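Jornada de puertas abiertas en el centro de Zaltasari: apuntes de una visita

19 de mayo de 2018
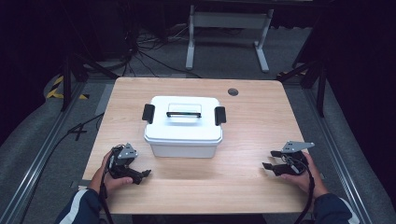

La empresa Bomard abrió al público su centro de demostraciones de Zaltasari, y quien suscribe tuvo ocasión de asistir al turno de la mañana. La convocatoria admitía grupos de 14 personas, con inscripción previa y una duración prevista de 90 minutos, que en nuestro caso se prolongó hasta casi las dos horas por el elevado número de preguntas.

La recepción corrió a cargo del departamento de ingeniería. Tras una breve presentación institucional, se expuso el objeto del programa Bolteo, iniciado el pasado mes de diciembre y dedicado a la manipulación de objetos domésticos con dos pinzas. El planteamiento es sencillo de enunciar: una persona realiza la tarea sosteniendo una pinza en cada mano, se registran los movimientos y ese registro sirve después para el aprendizaje del robot. El programa aspira a reunir alrededor de 1000 ejecuciones por tarea antes de darla por cerrada.

Entre las tareas comentadas figuraba el manejo de cajas de almacenaje con tapa y cierres laterales. Se nos indicó que este tipo de objeto plantea más dificultades de las que cabría suponer. Un cierre exige aplicar fuerza en un punto muy pequeño mientras la otra pinza impide que la caja se desplace, y un asa transparente resulta difícil de localizar para los sistemas de visión. Preguntado por esta última cuestión, el equipo reconoció que todavía no dispone de una solución satisfactoria.

El sistema de pinzas manuales procede de un acuerdo con Talleres Aguirre, responsable asimismo de su mantenimiento. Los asistentes que lo desearon pudieron probarlas. Debo dejar constancia de que mi propio intento fue modesto: sujetar un objeto sin recibir en los dedos la sensación del contacto requiere una costumbre que no se adquiere en cinco minutos.

La parte final se destinó al coloquio. Hubo intervenciones sobre el empleo, sobre los plazos y sobre el precio que podrían alcanzar estos equipos. Las respuestas fueron prudentes, en algún caso en exceso, y se echó en falta una información más detallada acerca de los fallos registrados hasta la fecha. Tampoco se facilitó documentación escrita, aunque Bomard se comprometió a remitirla por correo electrónico.

La próxima jornada admitirá un máximo de 24 asistentes, repartidos en dos turnos. Las solicitudes se tramitan en la recepción del propio centro de Zaltasari.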